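The Silence Before the Door Opens

When I arrive at the small editing room in Volldale, Jovita Cuautle is watching the same staircase for what she says is the ninth time today. The staircase belongs to her first feature film, "The Night Register," a ghost story in three parts, set in a mountain sanatorium which closed its doors many years ago. On the screen a nurse climbs, stops, and listens. Then Cuautle pushes the space bar and everything stops.

"She listens two seconds too long," she says. "Or maybe too short. I will know after lunch."

Cuautle grew up in Montes, where her grandmother cleaned rooms in a hospital for lung patients. The stories from those rooms went into the script, but not directly. "My grandmother did not believe in ghosts. She told me about the beds, the windows that had to be open in winter, the doctor who sang. I was the one who was afraid. So the film is more my fear than her memory, and I think she would complain about this."

The three parts follow three people who work in the building during one winter: a night nurse, a cook, and a young doctor who falls in love with a patient already dead. Each part returns to the same evening, and each time the viewer understands a little more of what happened in the room at the end of the corridor. I ask if she was not worried that people would get lost.

"Yes, of course. Wenceslao was worried more than me."

Wenceslao Villaseñor wrote the script together with her, over almost four years. He joins us by telephone, from a train, and the connection goes away several times. "In the first version we had five parts," he tells me. "There was a priest and there was a gardener. I loved the gardener very much. But when we read it aloud, it took the whole afternoon, and my wife went to bed." The final script had 114 pages. He still has the gardener in a drawer, and he hopes to use him in another film.

The shooting took place in a former school in Siven, in August, although the story happens in the snow. The actors wore wool coats in the heat. Skye Sutherland, who plays the nurse, remembers this period with mixed feelings.

"Between the takes I put my wrists under cold water," Sutherland says. "Then Jovita called us and I had to shiver. I learned that shivering is mostly in the neck. If you do it with the hands, it looks like theater."
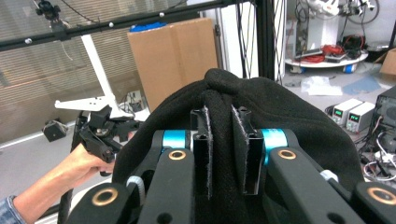
A fold of black fleece held between the gripper's fingertips.

Sutherland had not acted in a horror film before, and she does not watch them at home. She prepared by reading old nursing manuals, which she found surprisingly practical. "There was a chapter about how to enter a room where somebody sleeps. You turn the handle first and you wait, and only later you push. I asked Jovita if I could do it in every scene. Now it is the thing people speak about when they come out."

It is true that the doors are what I remembered most after the screening. Cinematographer Thanakorn Onsri films them from very far away, at the end of long corridors, and the camera almost never moves. When it moves, in the second part, I heard a man behind me say a word that I will not repeat.

"I wanted only one camera movement that the public would notice," Onsri explains. "We kept it for the cook, when he understands who has been eating the soup. It took 169 shots before we allowed ourselves that one." He smiles when I ask whether the producer agreed with such discipline. "The producer was happy. It is cheaper when the camera stays in one place."

The sound was made later by Tanner Gauthier, and it is perhaps the most unusual part of the film. There is no music until the last minutes. Instead we hear pipes, breathing, spoons, and a low tone which Gauthier recorded inside an empty water tank. "It is there in almost every scene with the dead patient," he says. "Very quiet. If you have a bad television, you will not hear it at all, and then it is a love story."

Cuautle likes this idea. She never wanted to decide between the two. In her opinion Korean and Spanish directors have understood for a long time that a ghost can be sad first and frightening afterward, and she speaks with admiration about films in which the dead do not want anything. "They are just still there. This is worse for me than revenge."

The version shown to the press ran over 181 minutes, and the distributor, Tosisov, has asked for a shorter one. This is why we are sitting in Volldale and looking at the staircase. I ask her what will go.

"Not the soup," she says quickly. Then she thinks about it. "The doctor has a letter which he reads two times. Once he can read it without us."

She pushes the space bar again. The nurse stands on the stairs and listens, and outside somebody is parking a truck.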